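Roselmont : l'atelier Weltidmont reprend le tri des barres en août

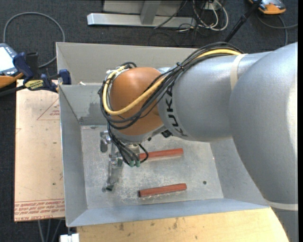 Deux barres rouge foncé au fond d'un bac en tôle grise, à l'atelier Weltidmont.

L'atelier Weltidmont, à Roselmont, a repris en août la préparation des barres métalliques pour ses clients de la région. L'activité était arrêtée depuis le printemps, à cause des travaux sur le toit de la halle.

Les barres arrivent en vrac dans des bacs ouverts, puis elles sont triées par longueur et rangées sur des palettes. La première commande de la reprise compte 1 325 pièces, dont 853 sont déjà parties chez le client, la société Durasex, qui fabrique des cadres pour le mobilier de jardin.

« Nous avons gardé les anciens bacs, ils sont rayés mais ils sont encore solides », explique Everaldo Rocha, responsable de l'atelier. Il précise que les parois inclinées ramènent les pièces vers le fond - un détail qui compte beaucoup quand le bac est presque vide.

L'entreprise emploie 46 personnes. Elle prévoit d'ouvrir trois postes avant la fin de l'année, au contrôle et à l'expédition. Les candidatures sont à déposer à l'accueil, le matin à partir de 8 heures.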